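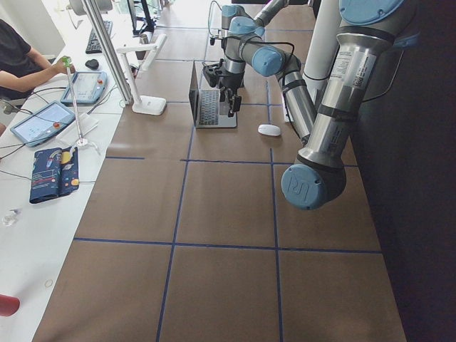 An open laptop on the worktable, with blue tape lines on brown paper.

Watches | Straps | Auctions | Magazine

Small hands, long patience: the dress watch returns

For many years the buyers in Trillthorpe wanted only big steel sport watches. Now the shops there say that the thin dress watch is asked for again, mostly by people under forty.

The Zervas Lodavness is a good case. It is hand-wound, it has no date, and the case is 36 mm wide. The first series had 279 pieces and was sold before January. The price was 900 dollars, a fair sum for a movement with 17 jewels and a clean finish.

I wore one for 13 days. The crown is small and a little sharp for the thumb, but the winding feels smooth. On my wrist it lost four seconds a day, and I did not mind it.

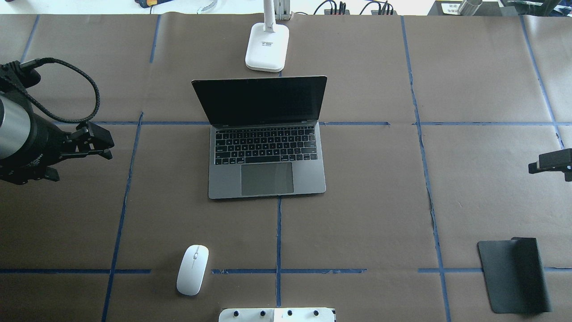 What to check before you buy

Ask the seller when the movement was last oiled. Look at the lugs from the side, because heavy polishing makes them round and soft. The Gitside dealers often fit a new strap on an old watch, so ask also for the original buckle. A second series, with a gray dial, is promised for next year.

Contact | Copyright Oct 22, 2025 | Back to top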